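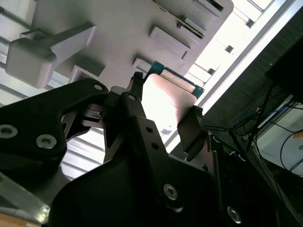
Most of the things people make are held together by a fairly small number of methods. Parts can be glued, welded, soldered, riveted, snapped, sewn, pressed or screwed. Chapters 5 and 6 dealt with joints that are meant to be permanent. The present chapter deals with joints that are meant to be taken apart, and chiefly with the screw. Even a small mechanism may carry several sizes of screw within a hand's width, and a bright hex-socket head against a black part is easy to find with a key. The designer chose each of those screws, and each choice affects how the thing is built, how long it lasts and how easily it can be repaired.

7.1 What a Screw Does

A screw is an inclined plane wrapped around a cylinder. When it is turned, the slope of the thread changes a small turning force into a large pulling force along the length of the screw. This pull is called the clamp load. The screw stretches very slightly, like a stiff spring, and squeezes the parts between its head and the thread below.

In many joints, it is the friction produced by this squeeze that keeps the parts from sliding. Students often picture a screw as a peg that stops two plates from moving past each other. A pin or a dowel does work that way. A screw in a well-designed clamped joint should seldom have to, and a screw that has been carrying side loads for a long time may come out bent or with flattened threads.

Turning force is measured as torque, in newton-meters or in pound-feet. Torque is easy to measure with a wrench, while clamp load is hard to measure directly, so most assembly instructions give a torque value and leave the clamp load to follow. The relation between the two depends on friction under the head and in the threads. A drop of oil changes it considerably. For this reason a torque given for dry threads should not be used on oiled ones.

7.2 Naming Threads

A thread is described by its diameter and by how closely the ridges are spaced. Metric threads give the distance from one ridge to the next, called the pitch, in millimeters. An M6 × 1 screw is six millimeters across with a pitch of one millimeter. Inch threads give the number of ridges in an inch. A 10-24 screw is a number 10 in diameter and has 24 threads to the inch.

Some metric and inch sizes are close enough that the wrong screw will start in a hole and then bind after two or three turns. The person assembling the part often takes this for dirt and turns harder, and the thread is ruined. If a clean screw will not run in by hand, stop and check it with a thread gauge.

7.3 Access and Order of Assembly

A fastener is useful only if a tool can reach it. The Piledow bench heater, used as a case study throughout this book, was first built with two of its screws behind the fan housing. Changing the heating element meant removing the fan, and removing the fan meant unsoldering its wires. In the second version the screws were moved to the outer edge of the plate, and the element could be changed with one key.

Order matters as much as position. Parts that wear out or are likely to be replaced should sit near the top of the order, so that little else has to be disturbed. Parts that should last the life of the product can be buried more deeply. A personal computer is a familiar case. One side panel comes off and the memory, drives and expansion cards can then be reached, often without removing the main board. 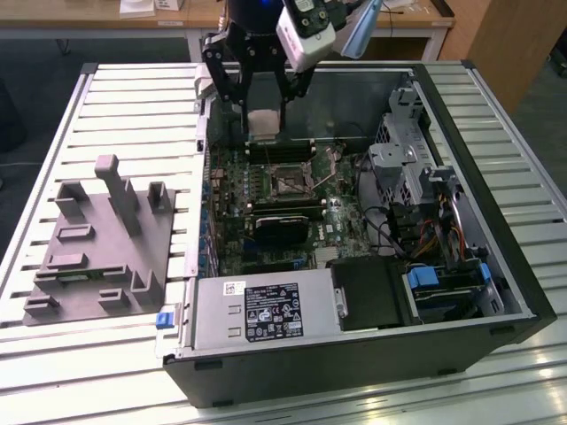

One reader of the first edition wrote to say that the section on access was too kind to designers, and that in years of bench repair at Helton the greatest loss of time came from mixed screw lengths. Cases would come in with a long screw driven into a short hole, and the tip had pushed into whatever lay behind it. The reader asked that the book recommend a single length wherever the loads allow.

We agree with the recommendation and have added it here. A product with one diameter and one length of screw is quicker to assemble, needs one tool, and is hard to put back together wrongly. Where two lengths can't be avoided, make them plainly different – a difference of a millimeter or two will be missed on the bench.

7.4 Repeated Use

Every time a screw is removed and replaced, a little material is worn from the threads. In steel this hardly matters. In aluminum it matters more, and in plastic it can matter a great deal. Where a cover must come off often, a metal insert is molded or pressed into the plastic and the screw runs in that.

Table 7.1 gives the results of a test carried out on the Fesau hinge cover. Plain plastic holes held for 480 cycles before the screw began to slip. Holes fitted with brass inserts were still sound at 2000 cycles, and the test was ended at 3000 with no failures. The torque was the same in every case. These figures apply to one product and one grade of plastic and should not be carried over to other designs.
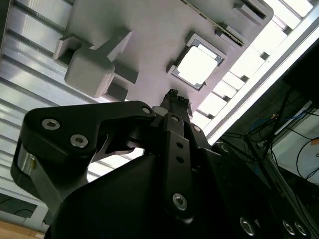
Holes deserve as much thought as the screws that go into them. A hole may be threaded, or it may be a clearance hole, slightly larger than the screw, so that the screw passes through and clamps against something behind. It may also take a pin that fixes the position of a part before the screws are tightened. On a narrow plate, two small round holes one above the other and a larger hex screw near one end take up very little room, but the remaining metal on either side has to be wide enough to carry the load. Drilling too close to an edge is one of the most common faults in student work. For the Amundsen bracket in Exercise 7.3, keep the center of each hole at least one and a half diameters from the nearest edge, and mark both centers from the same edge before drilling either one.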